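2022-01-16

Four takes in and the bridge finally works! I've been fighting with the second song for the Galbraith record since June, and tonight I dropped the tempo by 6 and moved the whole thing down a step, and suddenly I could sing it without squeezing my eyes shut. The old Laltar amp is humming again, but I kept the hum in – it sits right under the chord and I love it.

Played the rough mix of Esturari twice over dinner (cold noodles, didn't care). The drums are still too loud in the last chorus. I want them closer to how they sounded in the kitchen demo, all thump and no sparkle. Must try a towel on the snare tomorrow.

Also wrote the last verse for Pester! It has 64 words and I'd cut maybe two of them.
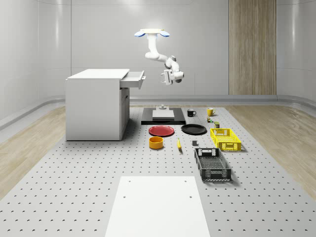 Posted from the home studio diary | Filed under: Recording

New strings on the bass before anything else. Then vocals, harmonies, and one more go at that organ part – I can hear it so clearly and my left hand just won't get there yet.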